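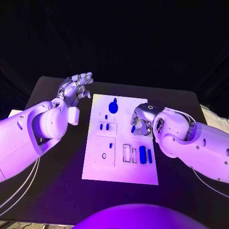
Zeltbridge publishes comparison protocol for multi-finger hands on its Boros peg board

SKEMUSTON, Sunday, October 21, 2018. Zeltbridge today released the protocol it uses to compare robot hands and hand controllers on small-part insertion. The document covers board layout, arm placement, controller settings and scoring. It can be downloaded without charge from the company's site.

The Boros board is a white panel with round holes, rectangular slots and a set of blue parts. Pegs and cylinders are handled alongside a larger knob with a disc base and a short stem. The board lies on a black tabletop between two white arms, and either hand may be assigned the pick.

Each hand is run under 2 controllers. The first holds a fixed finger position after contact. The second, Muvero, adjusts finger closure from joint current. Arm paths are the same in both cases, so differences in the score can be traced to the hand or its controller.
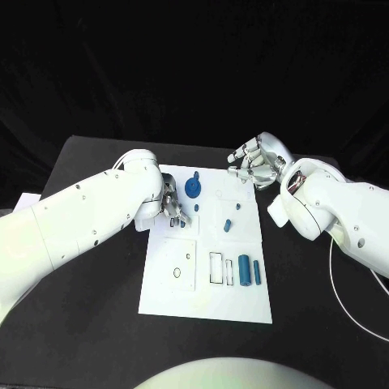 Test sequence

A session consists of 8 trials per controller. In a peg trial, one hand approaches from above with the fingers curled down while the other waits clear of the board. The operator logs first contact, grasp, lift and release. A dropped part ends the trial and is scored as a failure, and the part is not reset by hand until both arms have stopped.

Knob trials are scored separately. The stem gives the fingers a narrow grasp point over a wide base, and side contact with the base is recorded as a fault.

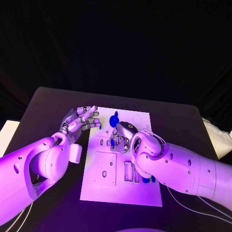 Availability

The protocol, score sheets and board drawings are available now. Machined boards ship from Skemuston in February with a lead time of 6 weeks. Muvero requires firmware version 4 or later on the hand controller. Results from the company's own sessions will be issued as a separate report.

Inquiries: Zeltbridge press office, Skemuston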